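1/14/24

Claim scheme model, dialysis and chemo arms. Picked up where Friday's entry stopped.

Reran the Argate extract after removing duplicate claim numbers. The renal arm now has 267 patients, all with at least one paid session since August. The chemo arm is smaller and messier: 56 records have a drug charge but no admission code, so the cap logic skips them. I have parked them in a separate table and not dropped them.

The cap is applied per household, not per patient. My first version had it the wrong way round, which made the fund look healthier than it is. Fixed in the third script. The old output is kept with the suffix _percap for comparison.

Travel is still outside the model. Patients from Herkuvcombe go to Mthembu for every cycle, and the scheme pays up to 700 per trip against receipts. Receipts are on paper and entered in batches, so the last month is always short.

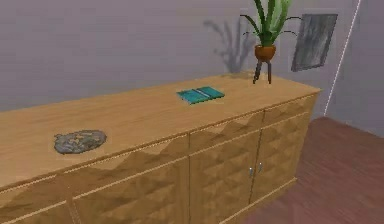 Gert Mabaso objects that the short month should not be scaled up from the one before, as the clinic ran fewer chairs over the holidays and a straight ratio would invent trips. Leave it blank and flag it.

Agreed, flagged. The monthly chart will have a gap at the end. I also took out the smoothing, which was hiding the same problem in the August batch.

Renal side: sessions per week default to three when the field is empty. Checked against the paper log and the default is wrong for five patients, all on two. Corrected by hand, listed at the bottom of the sheet. Need a proper rule before the next extract.

Femetti price list loaded. Two generics appear under both the old and new pack size. Used the new one throughout — unit cost per mg comes out the same, pack count does not.

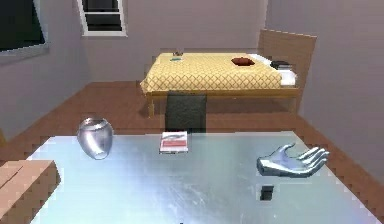 Render: metallic hand, palm up, over the table.

To do
Ask Teodor Chiriac for the admission code lookup, the version with the day-care codes.
Rerun chemo arm with the parked records in.
Household IDs: check for families split across two cards.
Move the receipt flag into the import step so it does not get lost again.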